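Unit 7 handout: When the grip report lies
Revised May 23, 2021

Read before the session. Last year's notes called this "the Sirwood incident", which makes it sound bigger than it was. A garment-folding policy reported success on 80 of 100 trials. Somebody then watched the video and found that in 10 of those 80 the jaws had closed on air, or on the bedsheet, and the log still said "grasp confirmed".

The vendor line, from Pranport, was that cloth is hard. Cloth is hard. That does not explain a success flag that fires whenever the motor current goes over a threshold. A folded sheet will do that. So will a stiff hinge.

The training data came from people folding clothes on a bed with hand-held grippers. Keep that in mind when you read the fault tree – a person holding the handle knows when a fold has slipped, and the current trace does not.

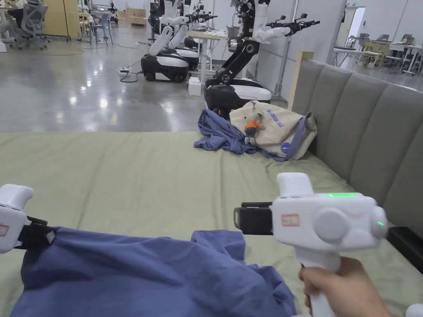
Jacobus Shezi objected that the threshold was never meant to be a safety signal, only a label for sorting demonstrations, and that the mistake was made later by whoever wired it into the controller.

Fair, up to a point. I have read the April change notes and the label is called "grasp_ok" in every one of them. If you name a variable that, someone will believe it. Sithole, the downstream module, took it at its word and started the lift.

Things to check in your own logs:

What does the jaw do at full close with nothing in it? Record that first.
Does the flag drop if the cloth slides out during the lift? At Sirwood it did not.
Who is allowed to change the threshold, and where is that written down? 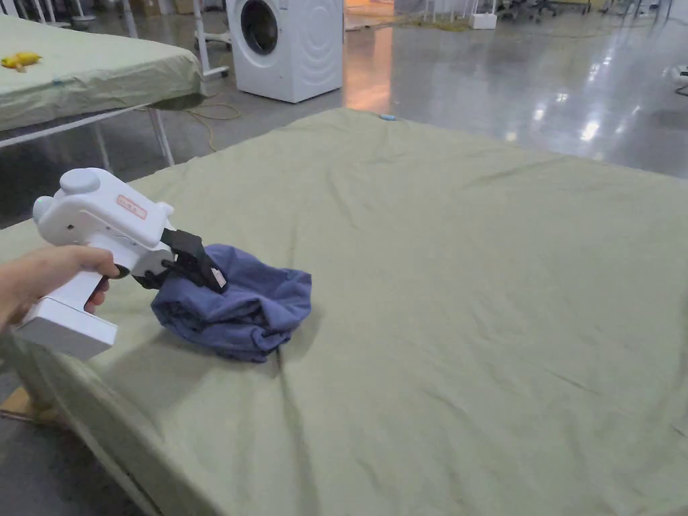 The fix in the Zusier release was to raise the threshold to 75 percent of rated current. I am not convinced. It cuts false grasps on thin sheets and probably adds missed grasps on light shirts, and I have seen no numbers for the second part. Bring your fault tree to the lab, with the branch for "sensor correct, meaning wrong" filled in.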